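Home | News | Events | Recipes | Past Issues | Join Us

Stocking Night comes around again in Oltholm

October issue - by Ailbhe Ní Bhriain

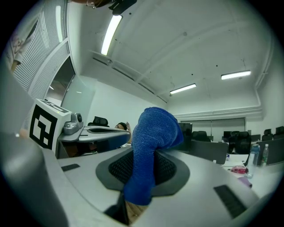
Every town seems to have one holiday custom that makes perfect sense to the people who grew up with it and none at all to their in-laws, and in Oltholm ours is Stocking Night. It falls on the last Thursday before the clocks go back, and it has been kept up, as far as anyone's grandmother could remember, by hanging one odd sock on the front door at dusk and leaving it there until breakfast. Any sock will do. A knitted one is nicest, something fuzzy and blue with a good round bulge to it, and my own family always held that a droopy sock was luckier than a straight one. Neighbors come by in the dark and tuck things inside - walnuts, toffee, a button, a rude little poem if they know you well - and you are supposed to pretend in the morning that you slept through the whole business.

I wrote a few lines on this last year and the mailbag was so full that I promised to come back to it. Brendan Ó Súilleabháin wrote from Brernley to tell me that over there they do it with mittens, always the left one, and that the children are allowed to swap whatever they find until the school bell rings and then no more. He once traded a perfectly good orange for a brass thimble and has kept the thimble for 36 years. (I asked him about the orange and he still sounds sorry.) Over in Mastness they skip the footwear and the handwear altogether and put out a pie dish, and I have been told very firmly by two different readers that theirs is the older custom. I'm staying out of that one!

Where it all started is anybody's guess. The story I was raised on has a peddler called Brannigan who came through in terrible weather, was given a bed, and left before sunup with a thank-you present stuffed into every sock on the drying line. The other story is that the mill paid out its autumn bonus in kind one year, and the sock was simply what people had on hand to carry it home in. I like the peddler better, and I notice that most people do once they have had a second slice of cake.

If you'd like to join in this year, the walk starts from the foot of Chapel Lane at half past six, and we had more than 90 people along last time, so do bring a flashlight and wear something warm. Door number 26 will have cider for the grown-ups and hot milk for everybody else. Please keep the gifts small and dry, and no eggs - the folks on the corner are still finding shell in their doormat.

And if your town does something of the sort, with a hat or a boot or a bucket, write and tell me. I'd love to run a whole page of them before Christmas.

Contact the newsletter | Copyright Oltholm Neighbors' Newsletter | Back to top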